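2025-05-11, Eller bench notes

Well, the Vamard tank is finally behaving itself! Alkalinity read 7 dKH again this morning (same as last night, same kit), so I'm leaving the buffer dose at 4 mL and keeping my hands off it. Magnesium is 1440, a good bit happier than it was in March, and the frags on the Valeck rack have their polyps out. 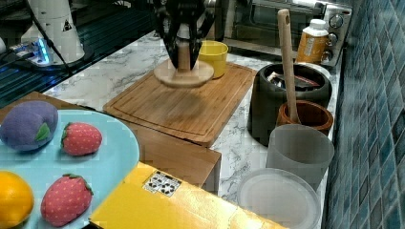
Calcium I still want to recheck with the Mathias kit, whose reagent always seems to clump on me. Dose the two parts well apart, please, or we'll get that snowy mess on the heater again. For measuring out salt, any plain plastic cup like the yellow one on the cutting board will do nicely, so long as it never sees soap. Next water change is 11 liters.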